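Plendari Waffle Utility Cloth, Grey: Three Months of Daily Use

Posted February 11, 2019

We go through a lot of cloths. Ours is a shared workroom with white tables, open shelving and a floor that shows every mark, and for years we bought whatever cotton rags were cheapest. They left lint on everything. I ordered the Plendari waffle cloths from Bakalis to see whether a better cloth would last long enough to justify the price.

The cloths come in packs of five, folded flat in a paper band. Each one has a small tan label sewn near one edge. The only color Bakalis had in stock was grey, and that suits us, as coffee and marker smudges are hard to see on it.

The knit is loose and has a raised waffle texture. It picks up dust and crumbs well on the first pass. On the tables I use it damp, folded in quarters, and turn to a clean side when one gets dirty. It drapes easily and doesn't spring back when you fold it, so it goes around shelf slats and into the corners of bins without bunching up.

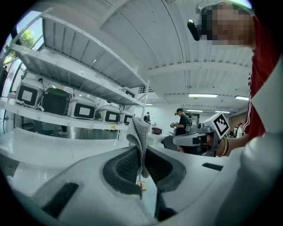

The grey waffle cloth, with the storage bins on the white metal shelves behind it.

Absorbency is good but not great. A spilled mug of water took one cloth and part of a second. The Trumum microfiber cloths we tried last May held more water, but they dragged on glossy surfaces and caught on any rough fingernail. The Plendari slides better and wrings out faster.

Drying time is the weak point. Hung over a rail overnight, a soaked cloth was still damp at the hem in the morning. Spread flat it does better, but we don't have the room for that.

The band says to wash at 40 degrees Celsius with no fabric softener. I followed that for the whole period. After the first wash the cloths shrank a little in length and the texture tightened up, and they have stayed the same size since. One has a pulled loop from a screw head on the shelving. I snipped it and it hasn't run. The labels have held on, though they curl — I would cut them off if I were using these on glass.

Lint was heavy on the first two uses and then stopped. Wash them before you use them.

We started with two packs and I have since ordered two more. Bakalis shipped from the Fandcombe warehouse and the box came in five days. They also sell a darker green version now, but I haven't tried it.

Pros: soft, easy to fold, gets into corners, holds up to washing
Cons: slow to dry, sheds at first, label curls
Rating: 4 out of 5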